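Sun 4 March
By Trygve Eide

Bench inspection, sweep-up cell, Tangen workshop
Checklist with comments

I sign this sheet for the bench and the people near it. I don't sign it for the claims in the Virneo brochure, which says the arms are "ready for light housekeeping." Comments are mine.

1. Table stable, no rocking at the corners. PASS
Leaned on all four. Fine.

2. Surface free of splinters and raised edges. PASS WITH COMMENT
Small holes near the back of the top. Crumbs and grit go down them and stay there. A person would run a thumb over the spot and notice. Plug them or tape over before the next round.

3. Backdrop secured. PASS WITH COMMENT
Clips hold today. Cloth near moving arms is still cloth near moving arms, so check it every morning. The foam letters also need a tug test. One came down in November and stopped work for an hour while the arm tried to deal with it.

4. Emergency stop reachable from both sides. PASS
Pressed it twice each side.

5. Cables clear of the floor and of the operator's feet. FAIL
Same as last time. Tie them up under the table. I don't want to write this a third time.

6. Finger pads intact, screws tight. PASS
No tearing. Jositz recommends new pads after 3,000 grips. There is no counter on the tools, so I can't say where we are. Start a log.

7. Markers on fingers clean and readable. PASS
Wipe with a dry cloth only.

8. Guarding and speed limits. PASS
Speed cap set in the Drikex controller and locked. Key is with me.

9. Items on the bench suited to the task. PASS WITH COMMENT
Brush, dustpan, a few building bricks, a cup. Nothing sharp, nothing that will shatter. I would also call it an easy mess. Flour, cat hair and a broken jar are what people sweep up at home, and none of those are on the list.

10. Task performance recorded. SEE COMMENT
Log for the week shows 297 tries at brush, pan and bin, of which 14 were finished without a hand reaching in. Most of the rest stopped at the pan, which has to be held flat while the other side pushes. My daughter managed that at four, with some shouting. I'm told the numbers will climb, and they may -- I'll print them here either way.

11. Fit for use unattended. FAIL
Not close. Someone stays within reach of the stop whenever power is on, lunch included.

12. Fit for use in a home or on the shop floor. NOT ASSESSED
Asked to tick this box by the sales side. Left blank. The shop floor still gets swept with a broom at closing, and that rota stays up.

Actions: items 2, 5 and 6 before power-on. Item 3 daily. Re-inspection in 2 weeks -- sooner if the cables are done.

T. Eide

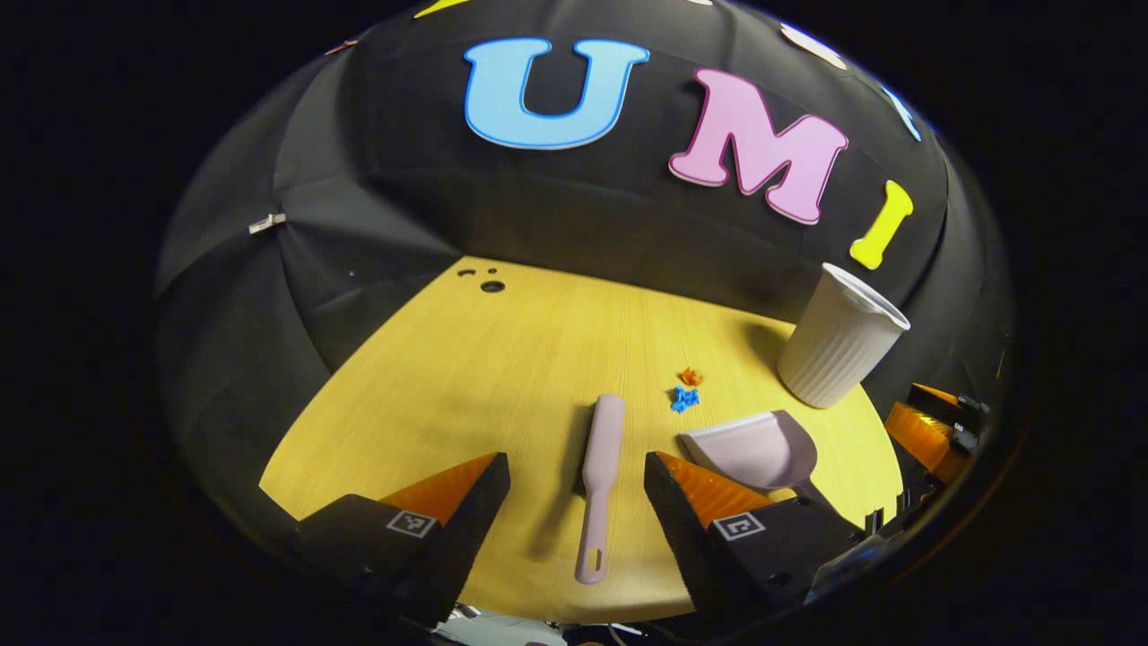
Items 2, 3 and 9: tabletop holes, backdrop and letters, brush and dustpan with bricks and cup.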